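Which fingers do you buy? Notes for the Tuesday talk

Opening (keep it short, they'll have just had lunch)

Hi everybody, I'm Maricruz Orozco, I do gripper testing at Trasutance. I was asked to talk about "the future of dexterous assembly" and I said no, so you get 40 minutes on fingertips and cameras instead. Blame Refugio, he signed me up!

Ask for hands: who has bought a gripper off a spec sheet? Keep my own hand up longest.

Setup, fast

Our test job is PC service work. Dell tower on its side, panel off, slatted aluminum bench, a gray printed fixture next to it for holding parts. I love this job as a test because everything you want to grab is a different shape and there's always some metal wall in the way. Oddur printed the fixture and she's on version 6 – if she's in the room, make her wave.

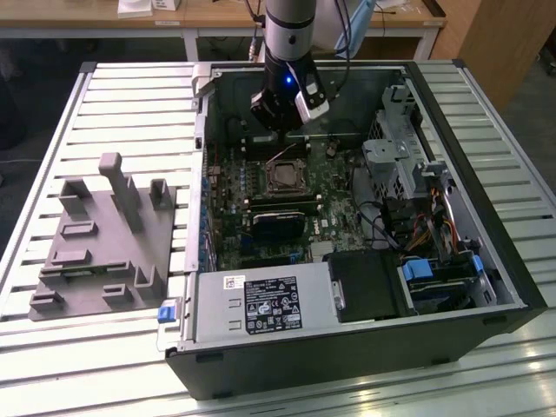
Round one: the wide fingers

We started with the Mellano fingers because we had a drawer full of them. Good grip force, nice and stiff, and I was ready to love them. Then you try to get down between the drive cage and the board and you run out of room really fast. Say the thing about clearance: measure the hand WITH the bracket and the cable on it. I measured it without. Twice.

Numbers if someone asks: 221 pick attempts per finger set, same operator scripts, same lighting. Don't read the table out loud, it's on the handout.

Also mention picking from the fixture. Thin circuit board held in a slot, metal fingers coming down from above it. You'd think that's the easy end of the job, and it was where the two finger sets were furthest apart. A few millimeters of fingertip thickness and you're bumping the slot instead of the board. 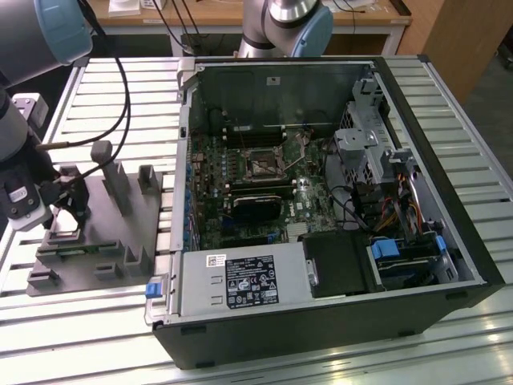 Round two: cameras

Natalia Ponce gets the credit for this part. She wanted the wrist camera from day one and I kept saying the fixed view was plenty. Well. From the bench side you can tell the arm is over the case, great, but try telling whether a chip is square to its socket.

From the wrist you get the fingers, the processor between them and the empty socket all in one view. It's a Xeon, and you can see both green edges of it sticking out past the metal lid.

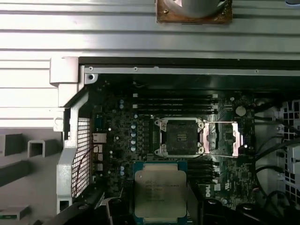 The catch is latency, and I want to spend a minute on that. Our first controller, the Wiltenard, added enough delay that operators started doing move-and-wait without noticing. Crescencio timed himself and got annoyed. We swapped controllers before we changed one more thing on the hand, and I'd do it in that order again – controller, then camera, then fingers.

Leave 15 minutes for questions. Somebody will ask about suction. Answer: tried it in February, liked it on flat lids, haven't run the full set yet, come find me at the coffee table.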